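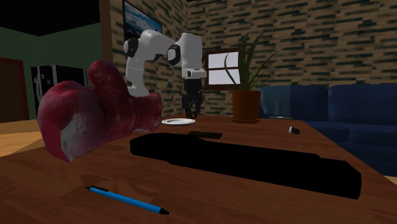 A wooden table against a brick-patterned wall.

Search stories
The Last Flight to Cusi
October - by a reader in Tokia
2 comments

The airstrip at Prellico had been cut from the hillside for small planes, and ours was the smallest of them. We carried flour on the way up and wounded men on the way down. The map called it flight 903, but the mechanics called it the bread.

On the last morning I was given a different load. The lieutenant put a grey box behind my seat and tied it with his own belt.

"Leaflets," he said. "Drop them over Cusi at noon."

"What do they say?"

"That the war is finished."

I asked him if it was finished. He looked at the windsock for a long time and told me the wind was good.

The river was brown and very wide that month. I flew at 80 metres, under the cloud, with the valley walls near to both wings. At Galto I saw the bridge was down again. Some children stood on the bank and did not run from the noise, as they had done in spring. One of them waved a shirt.

Over Cusi I opened the window and cut the belt with my knife. The paper was cold and stuck together, so I had to throw it by handfuls. It turned in the air behind me and went down on the market, the church, the roofs without tiles.

A man came out to the middle of the square. He picked one up and read it - slowly, I think, or maybe two times. Then he looked up at me.

I had still fuel for one more circle, so I made it.

Share 2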